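Library Staff Profile: Shahla Shojaei on Keeping a Hospital Archive

The Marnwood Hospital Library occupies two rooms on the lower level of the Assunção Building, between the mail center and the staff entrance. Shahla Shojaei has been its head archivist since 2009. In November she spoke with the newsletter about the collection, the people who use it, and the move to new shelving.

Shojaei came to Marnwood from a county records office, where she handled land deeds. "I knew paper and I knew how to file it," she said. "I did not know anything about hospitals. The first box I opened held menus from the nurses' dining room, and I spent the whole afternoon with it."

The archive holds 2,314 cataloged items. Board minutes and annual reports make up the largest part, followed by staff photographs, building plans, ward diaries and letters from former patients. The oldest item is a ledger recording deliveries of coal and milk. Shojaei considers it one of the most useful volumes in the building. "A ledger was never meant to impress anyone," she said. "The clerk wrote down what came through the gate and what it cost."

Requests reach the library from inside and outside the hospital. Families tracing a relative who trained at Marnwood account for many of them. Others come from facilities staff who need to know where an old drain runs. Patient records are held separately, and the library refers those inquiries to the health information office.

Sebastião Aguiar joined the library as cataloging assistant four years ago. He is responsible for the photograph collection, which had been stored in envelopes sorted by size. He has since identified more than 800 prints by year and department. "Uniforms help, and so do the radiators," Aguiar said. "The heating was replaced one wing at a time, and we have the dates for every wing."

Some prints remain without names. Aguiar brings a folder of them to the retirees' lunch each spring, where the guests write what they remember on slips of paper. He files the slips with the prints, including those that disagree. "Two people gave me two different names for the same head cook," he said. "Both slips are in the folder."

The new shelving, supplied by Tireck, was installed over the summer. It replaced wooden cases that had begun to bow under the bound reports. The work required 41 crates and a temporary room on the second floor, and the library closed to visitors for the period. Shojaei described the reopening as a relief. "I had been answering questions from memory, and my memory is not cataloged," she said.

The library also receives current material from the departments, which are asked to send one set of publications and pictures each year.
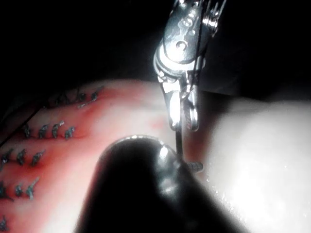

Suturing with a robotic surgical instrument.

Shojaei encourages departments to label what they send at the time they send it. A place, a year and the names of those present are sufficient. She also asks that staples be removed.

The next project is an index to the ward diaries, which run to 70 volumes in several hands. Aguiar has completed the first nine. The library is open to staff and to the public by appointment, and requests may be left at the desk in the Assunção Building until 4:30 p.m.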